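Home and Shared Workshop Automation: Course Handout
Session 3: Two arms, one rail, one small job

Notes by Ximeng Deng, for the Thursday evening group

What we're up to this week

Last time everybody got a single arm to move to a named position and come back without knocking its own cable off. Well done, all of you! This week we go up to two arms working over the same patch of floor, and the job is tidying: scraps of paper and a waste bin with a bag in it. It sounds far too easy. Then you try it, and you find that paper curls, a bag crinkles and moves whenever it's touched, and a light bin will happily wander off if a finger catches the rim. I love this exercise because everything you need to learn about a home build is packed into it, and the parts cost almost nothing.

Please read sections 1 and 2 before you come. Section 3 we'll do together at the bench.

1. The frame and the rail

Both arms go on one aluminium rail along the front. You can build yours from whatever extrusion you have, but do these in order:

Bolt the rail down first and check it with a level.
Clamp the arm bases loosely, then slide them until each gripper can reach the middle of the floor with its elbow still bent. A straight arm has no strength and jitters like mad.
Tighten the clamps, mark their positions with a pencil, and write the spacing in your build log.
Put the walls on last. You'll want your hands in there until then.

Aníbal Neves ran his first pair with the bases too close together and spent 40 minutes untangling elbows, so do give them room. (He has kindly let me put this in the notes.)

Wall pattern is a matter of taste up to a point. A busy print gives the cameras plenty of detail to hold on to, which is lovely for working out where the arm is, but it can swallow small objects of a similar colour. Try your scraps against your wall before you cut a whole sheet of them.

2. Cameras and what they're good for

We use one fixed camera that takes in the whole enclosure and one small camera on each wrist. They do very different work. The fixed view tells you where the arms are in relation to each other. A wrist view tells you what's between the fingers, and it will show you a bag rim or a bit of paper in wonderful detail, but it swings about as the wrist turns and you can lose all sense of which way is up. Get used to flicking between them.

Compare the fixed view, which comes first, with the two wrist views after it:

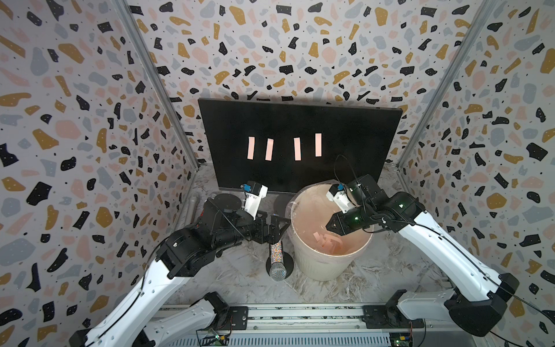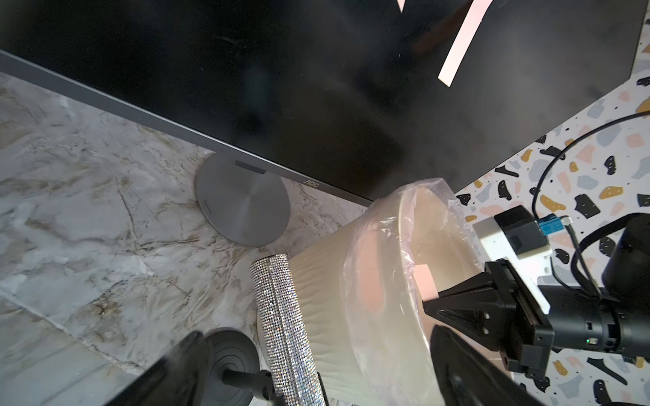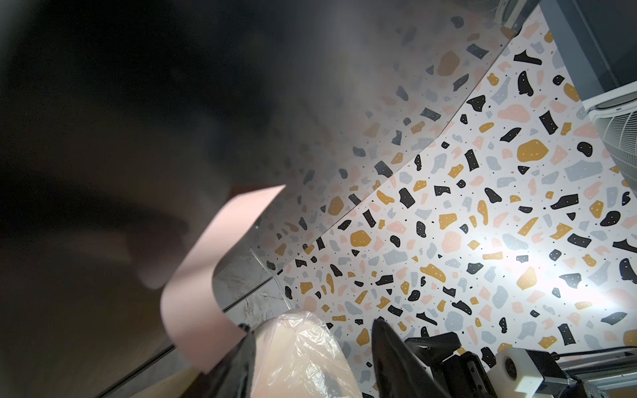 3. Bench exercise: paper and bin

Work in pairs, one person driving and one watching with a hand near the stop button. Swap after every 5 attempts.

a) Put the bin near the middle with its bag folded well over the rim. Run both arms to their rest positions and back. Nothing should touch anything.

b) Bring one gripper over the mouth of the bin and stop there. Look at it in both views. Does the wrist camera agree with the fixed one about how high you are? Write down the difference if it doesn't.

c) Close the fingers gently on the edge of the bag and let go again. Start with the force setting at 18 and come down from there. You want the lightest grip that still holds the plastic.

d) Now paper. Cut a few long strips and drop one in front of the bin. Pick it up near one end and see how the loose part hangs. Try again, holding it in the middle. Which is easier to lower into the bin?

e) If you've time, tip the bin on its side and do (b) again. The approach angle changes completely and it's great fun.

Keep a note of every failed grasp, with the finger position if you can. The failures are the best part of the log and we'll go through them next week.

For your build log

A sketch of the rail with the base spacing marked
Your lightest working grip from (c)
One wrist view you found confusing, and what you did about it

Spare finger pads are in the drawer marked Hurkex. Please switch the power supply off at the wall before you leave.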